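Could you be one of our summer walk listeners?

The Prendness Dialect Project is looking for people to help us collect the everyday words of the Innes valley, and we would love to hear from you. No training is needed, and you certainly don't have to be an expert in languages. If you have ever stopped a friend in mid-sentence to ask what on earth they call that bit of the loaf, you are exactly who we have in mind!

The project began with a box of old postcards and a long argument over the proper word for a narrow path between two houses. It has grown a good deal since then — we now have word lists from most of the villages between Clerkden and the coast, and a small but lively collection of recordings. Household words are our theme this summer: what people call their shelves, corners, trays, fireplaces and odd bits of furniture. 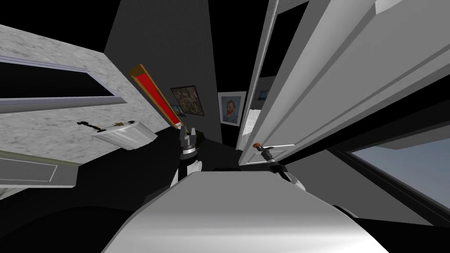 Framed picture, marble and a small white box

What you would be doing

You would join a group of 5 for a series of chats with older residents, mostly in their own kitchens or at the Morkance reading room. One person asks the questions, another looks after the recorder, and everybody else listens and jots down anything that catches the ear. You swap jobs as you go, so you will get a turn at everything. Each chat lasts 30 minutes on paper and usually a fair bit longer once the kettle has been on.

After the visits we all meet in Clerkden to play back the recordings and argue (nicely) over spellings. These evenings are great fun and there is always cake.
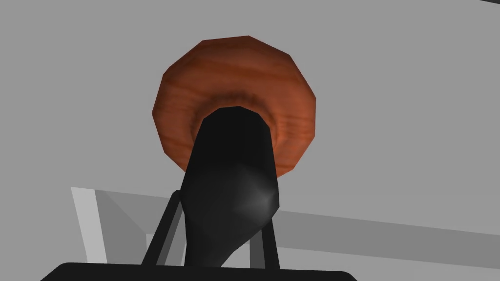 Who can take part

Anyone aged 18 or over. You might have lived in the valley all your life or have moved here last month, and both are useful to us, as newcomers often notice words that the rest of us no longer hear. You will need to be free for 4 afternoons in July and able to get yourself to Morkance, which is on the bus route. Good hearing is helpful for the recording work, but there is plenty to do on the written side as well, so please don't let that put you off.

We can't pay for your time, but we do cover bus fares and parking, and you will get a copy of the finished word book when it is printed.
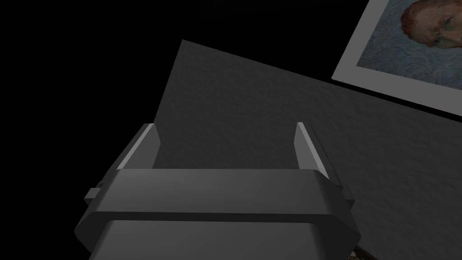
HOW TO APPLY

Send us a short note telling us where you grew up, which afternoons suit you best and one word that your family uses and other people don't. We really do read every one, and the last batch kept us laughing for days. Post it to the Prendness Dialect Project, c/o the Morkance reading room, or drop it in the green box by the door.

Notes should reach us by Thursday, June 14, 2018. There are 8 places left, and we will write back to everyone, including those we can't fit in this time. If you have a friend who would like to come along too, put both names on the same note and we will do our best to keep you in one group.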